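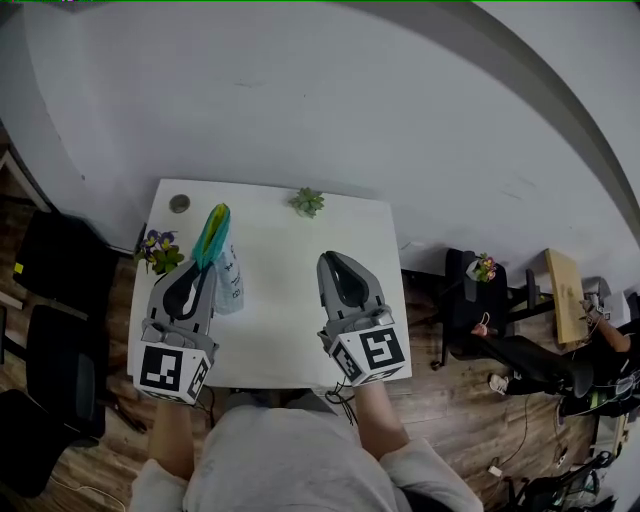
28/11/2024

I have never trusted plant food that comes in little packets. Pascal Besnard swears by the Selleline sachets, but Pascal also told me a succulent would flower if I talked to it, so make of that what you will. A packet costs $2 at the garden centre in Fulholm, and the colour of the wrapping seems to be most of what you're paying for.

Anyway, I've cleared the small white table and I'm giving it a go. The pansies (purple and yellow, from a punnet in April that should have been finished ages ago) are the ones getting fed. The succulent gets nothing. It can lie flat on the table until I work out whether it's worth a pot, and I have my doubts.

The instructions want the powder mixed into 170 mL of water. Why 170? My guess is that somebody had a cup that size. There's also a claim about healthier leaves in 29 days, by which time most pansies will have done whatever they were going to do anyway.

I'll feed one pot and leave the one on the back step alone, same water otherwise. If I can't tell them apart by the end, Pascal can have the rest of the packets and I'll go back to my neighbour's compost, which is free and smells like it.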